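Chapter 6
Small Objects on Plain Surfaces: Sorting, Placing and Clearing

Learning goals

After working through this chapter, you should be able to classify common tabletop items by shape, stability and contents; choose an order for clearing a shared surface; and set a table area so that filled vessels and loose produce do not interfere with each other. Terms introduced in Chapter 5 (footprint, clearance, resting face) are used without further definition.

6.1 Why the tabletop is treated separately

Earlier chapters dealt with storage: shelves, drawers, bins and the interior of cabinets. Items in storage are held in place by walls or by their neighbors. Items on an open tabletop are held in place only by their own weight and by friction with the surface. A box on a shelf and a box on a table behave much the same way. A round fruit does not, and neither does a vessel holding liquid.

For the purposes of this chapter, tabletop items fall into three groups. Fixed-rest items have a flat resting face and stay where they are put. Plates, closed jars and boxes belong here. Free-rest items have a curved resting face and may roll or rock when touched. Most whole fruit belongs here. Loaded items have a flat resting face but hold contents that can move independently of the container. An open mug of water is the standard case.

An item can change groups during normal use. An empty mug is a fixed-rest item. The same mug becomes a loaded item when it is filled, and it should be handled as such until it has been emptied. The lifting rules in Section 6.3 depend on the current group of the item, so the group must be checked at the start of each task.

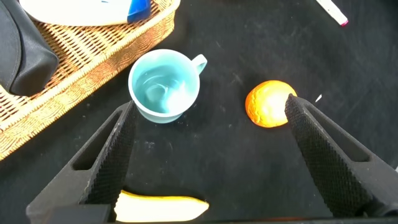

The surface itself also affects handling. Matte surfaces reduce glare and make the outlines of pale ceramics easy to find, but dark ones show scuffs, dust and dried drops more readily than light ones. Marks of this kind seldom affect stability. Crumbs and grit under a resting face do, and they should be wiped away before a loaded item is set down.

Clearance between items is measured at the widest point, including handles. A mug handle is often the first part to be struck when a nearby item is moved. Whitfield's rule, used throughout Part 2, states that the handle of a loaded item should point away from the nearest free-rest item. If this is not possible, the free-rest item is moved first.

6.2 Order of clearing

The order used in this book was set out by Sandhu and Ferreira for the Manzano kitchen course and is summarized as follows.

Remove free-rest items that stand within one hand width of a loaded item. Place them in a bowl or tray with a raised edge.

Remove loaded items one at a time, using the handle and keeping the rim level.

Remove fixed-rest items. These may be stacked if their resting faces match.

Wipe the surface from the far edge toward the near edge.

Gajdoš gives a different order, in which loaded items are always removed first. The two methods are compared in Exercise 2 at the end of the chapter.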